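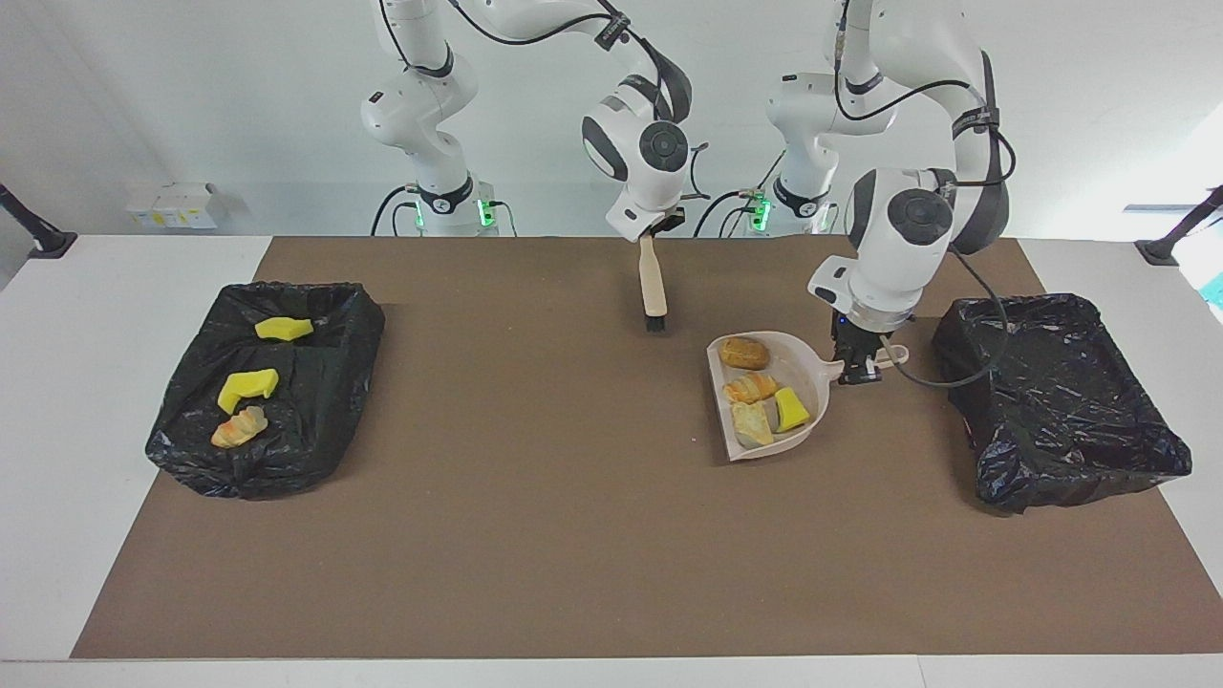 Buy the Brush and Pan, Skip the Cordless

Every spring, when the April bills come in and people start cleaning out closets, I get asked what vacuum I use for the small stuff. Crumbs under the table, bread bits on the counter, whatever falls off a plate. My answer disappoints people. I use a hand brush and a dustpan, and I think most households that own a small cordless vacuum for crumbs would be better off giving it away and doing the same.

I am not against vacuums. I have a full-size one for the rugs and I would not part with it. My complaint is with the second machine, the little one that hangs on the wall by the kitchen and is supposed to save you from getting out the big one. I owned one for 4 years. It was a Lulen and it cost me 300 dollars, plus a replacement battery in the third year that I would rather not talk about. It worked well when it was charged. It was charged perhaps half the times I reached for it.

A brush is always charged. I know how that sounds, but it is the main argument and I have not heard a good reply to it.

The second argument has to do with what falls on the floor in a kitchen. Vacuum ads show flour and cereal. At my house it is more often the end of a roll, half a croissant, a corner torn off an old sponge. These are big, soft things. A small vacuum either refuses them or swallows them and chokes, and then you are standing at the sink with a plastic cup in your hand, pulling out a wad of wet bread with a fork. A pan takes a whole croissant. It will take a roll, a croissant and a piece of sponge in one go, and you can see exactly what you have before you throw it out. I have found an earring that way, and a screw that belonged to the toaster.

My friend Raed Daher disagrees with me about nearly all of this. He has two children under six and says that if he had to bend down with a brush after each meal he would never stand up straight again. I take the point about backs. There are long-handled pans for that, the kind you see in movie theaters, and they work fine on a hard floor. Raed bought one and keeps it in the garage. He says it looks like it belongs in a movie theater.

If you do buy a hand brush, spend a little on it. The cheap sets with the plastic bristles are the reason people think they hate sweeping. The bristles splay out after a few months and stay that way, and from then on the brush pushes the crumbs past the pan. A wooden handle with a dense tuft of bristles costs more and lasts for years. Mine came from a hardware store called Soler, which has since closed. Friederike Steinbach, who ran the bakery where I worked in my twenties, had one that was older than I was. She used it on the bread table and nothing else, and anyone caught sweeping the floor with it heard about it for a week.

Working there is where I learned to use a brush properly, and there is a way to do it. Put the pan down first, with the open edge facing the mess and flat against the surface. Hold it still. Bring the brush to the pan in short strokes, with the bristles upright, and do not flick. Most people chase the crumbs around with the pan and then wonder about the line of dust left behind. You move the pan back an inch, sweep the line in, and move it back again. After two or three times there is no line.

A mat helps too. I put one down on the counter when I slice bread, and the crumbs stay on it. Pick a dark one if you want to see the pale crumbs. Brown hides toast and shows flour, so choose according to what you make a mess with.

Then there is the question of where it all goes. I keep two bins side by side, the same size, both lined with black bags, and have done so since my city began taking food scraps separately. The bread goes in one. The sponge goes in the other. It took me a while to be strict about this. A yellow sponge and a piece of cake look pretty similar at the end of a long evening, and the easy thing is to tip the whole pan into the nearest bin and go to bed. Noelia Urquijo, my neighbor, picks the sponge bits out by hand before she empties the pan. I started doing the same and it adds a few seconds – less time than it takes to unclip the cup on a handheld. Check which bags your own city accepts for scraps, by the way. Mine is fine with them because the crew empties the bags out. The next town over is not.

I will say one thing about sponges while I am on the subject. Throw them out sooner. If yours is shedding pieces onto the counter, it was finished a while ago. Noelia's father, Crescencio, cuts each new sponge in half and uses one half at a time, and he claims they last longer. I doubt it, but he does throw them away on schedule, and his kitchen is cleaner than mine.

The objection I hear most is that a brush leaves the fine dust behind. It does leave some. So wipe the counter afterward with a damp cloth, which you were going to do anyway. On a tile floor I do the same with a mop once a week. The handheld left dust behind as well – mostly in its own filter, which had to be rinsed and dried for a full day before it could go back in.

Someone at a store tried to sell me the newer model last year, a Dresico, for 400 dollars with a stand. The stand needs an outlet. My kitchen has one free outlet and the kettle is in it. I said no and bought a loaf of bread on the way home, and the brush is still on its nail by the back door.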